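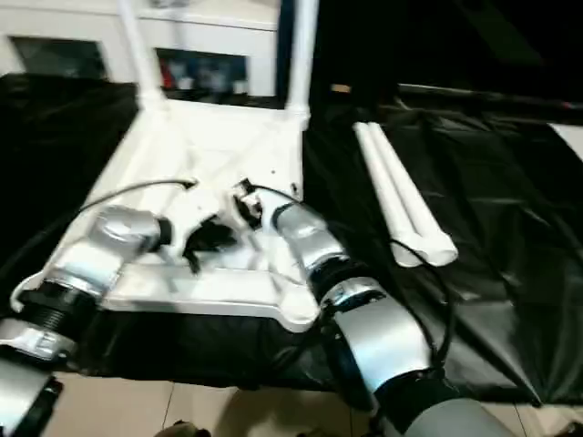
**Figure 6.1** Both grippers of the Dakura pair on the frame of a white plastic chair, with two white tubes lying to the right.

# Chapter 6: Reading an Offer for a Two-Arm Kit

In Chapter 5 we stayed with single arms, and I let you get comfortable. One arm, one gripper, one part in a fixture, and a spec sheet you could mostly take at its word. Now we add a second arm, and the spec sheet gets a lot harder to read (the sales brochure gets prettier, too, so watch out).

I'm going to work through one offer in this chapter from start to finish. It's for the Dakura, a pair of arms with grippers, sold as a kit by a dealer called Idico. You can buy it outright or rent it by the month, and Idico will also sell you a service called Tanguy, where their people set up your first task and hand it over to you. My coauthor Hakim Govindasamy and I read the offer separately before we compared notes. We disagreed about plenty of it, and I've left some of those disagreements in, so don't be surprised when I say one thing on one page and he grumbles about it on the next.

Why furniture? I picked the chair job because everyone reading this has handled a plastic chair. You already know how it feels to hold one on its back with one hand while the other hand fumbles around with a leg. You know the frame wants to slide, and that the best place to grab it always seems to be on the far side. That gut knowledge is worth more than a page of payload numbers, and I want you to use it!

## What you should be able to do by the end

- Tell the price of the arms apart from the price of a working task.
- Read a payload figure for one arm and say what it does and doesn't promise for two.
- Write a trial plan that would fit on one sheet of paper.
- Spot the words in an offer that need a follow-up question.

**Words to know:** *reach overlap, shared load, handover, regrasp, cable slack, acceptance test*

## 6.1 What's in the box, and what isn't

The rental price on the offer is $2,088 a month. That covers the two arms, two grippers, the controller, and the software for moving the arms together. My first reaction was that it seemed fair. Hakim's first reaction was to turn the page over and look for the table.

He was right to look. There's no table in the kit. There's also no work surface, no part holder, and no lighting, and every one of those changes how well the arms do their job. Go back to Figure 6.1 for a second and look at what the chair is lying on. It's black plastic sheeting, and it's crumpled and shiny. White part on black sheet is a helpful pairing for any vision system, so I like the color. The shine I'm less sure of. Glossy folds throw highlights, and a bright highlight next to a white edge is the kind of thing I'd want to test before I trusted it. Matte cloth would be my pick.

Setup through the Tanguy service is a separate line at $1,022 for each task. Please read those last three words again. "Each task" sounds clear until you try to say where one task stops. Is putting a leg on a chair one task? Is turning the chair to reach the other side part of it, or is that a second one? Idico's answer, when I wrote to ask, was that a task ends when both grippers are open and clear of the part. I think that's a decent definition. Hakim thinks it invites people to write strange, long tasks just to stay under one fee, and he has a point, but I'd still rather have a definition I can argue with than none at all.

> **Try this.** Before you read on, write down every step you'd take to fit a leg to a chair frame by hand. Mark each moment when both your hands let go. How many Tanguy tasks would you be paying for under Idico's rule?

## 6.2 Two grippers close together

Most brochures show you two arms spread wide, because it makes the reach look generous. Work often looks more like Figure 6.1, with the two grippers near each other on the middle of the frame. I want you to notice this because close work is where the interesting questions about a kit live.

First, there's reach overlap. Each arm can get to its own patch of the table, and the part where the patches cross is where two-handed work happens. An offer will nearly always give you the reach of one arm. Ask for the overlap as a drawing, with the height marked. A chair on its back has legs sticking up, and the arms have to work around them.

Second, there's shared load. If one arm is rated for a certain weight, it's tempting to double it for two. Don't! Two arms holding one stiff part can end up pulling against each other, and some of their strength goes into that tug-of-war and none of it into lifting. The Dakura offer gives a single-arm payload and says the pair is "suitable for shared handling." Underline *suitable*. It's a follow-up question wearing a nice shirt.

Third, there are the cables. Both arms here have a thin black cable running on the outside, and the left one passes across the white frame on its way to the gripper. I get fussy about this. A cable over the part can snag when the part turns, or it can hide an edge from a camera. Ask the dealer what cable slack is needed at full stretch, then ask whether clips are included. (For the Dakura they aren't. Ditosholm, who make the cable guides Idico recommends, sell them as a set of 28, which struck me as a lot of clips until I started planning where they'd go.)

## 6.3 One arm holds, the other waits

You'll see another sort of pose all the time in two-arm work. The left arm has hold of the near end of a long white part and keeps it lifted, and the right gripper is positioned near the part's right edge. We call the first job *holding* and the second *attending*, and the names matter when you read an offer, because a holding arm and an attending arm need different things.

A holding arm needs to stay put under weight for as long as the other arm takes. Ask about holding time and about heat in the joints. An attending arm needs to be quick and precise over short moves. Some kits are sold with one strong arm and one nimble arm for this reason. The Dakura pair is sold as a matched set, so either arm can take either job, and I lean toward that for a first kit. You'll change your mind about which side should hold, probably more than once, and a matched set lets you.

Maxence Cordier, who tested an earlier draft of this chapter on his night class, asked me to add one thing about grip points. His students kept choosing to hold a part by its middle, every time, for every job. Sometimes that's right. With a long part lying at an angle across the table, though, an end may be the easier place to get a finger underneath, and in Figure 6.2 one small black finger of the left gripper does point down below the edge. When a dealer shows you a demo, ask to see the same part picked up from two different places. You'll learn more from the second pick than from the first.

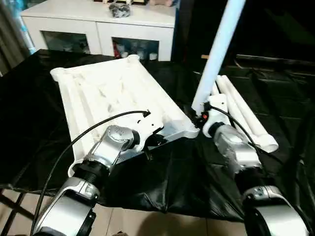
## 6.4 Planning a trial

Idico offers a trial with 2 days of on-site help at the front end. Take the help, and spend it on your hardest part, even if the easy one would look better to your boss. For the chair job, I'd split the trial like this:

1. Set the table, the sheet, and the lights, and then don't move them.
2. Have one arm hold the frame while a person fits a leg by hand.
3. Put both grippers on the frame and turn it a little at a time, watching the cables.
4. Bring in a loose tube and work on picking it up before you even think about fitting it.
5. Write the acceptance test with the dealer's person in the room.

Hakim would swap steps 2 and 4. His argument is that a round tube on loose sheeting can roll or slide, and if the gripper can't pick it up, he wants to find that out early. I'd keep my order for a beginner group and use his if you've already run a single-arm cell. We'll write out the acceptance test line by line in Section 6.5, so keep your list from the "Try this" box handy.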